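Gripper thread, part three! I've been at the simulator since teatime and the two-finger version of Dalholm finally has its own table to practise over.
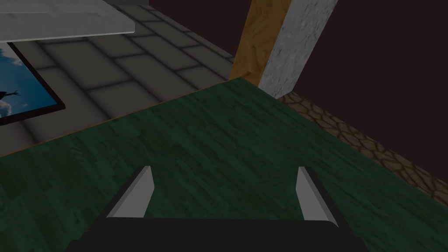
Dorothy Hebden
Builds arms in the back bedroom, Nikevstead

Fingers spread wide, green planks below. I spent far too long picking that green (worth it).

Run 1,585 of the August batch closed both fingers evenly. I whooped and woke the dog!

Next job is printing the real pair. I've got 37 grams of grey filament left, so the first prints will be stubby ones.

If anyone's done slanted fingertips at home, tell me what angle you went for. I'm all ears!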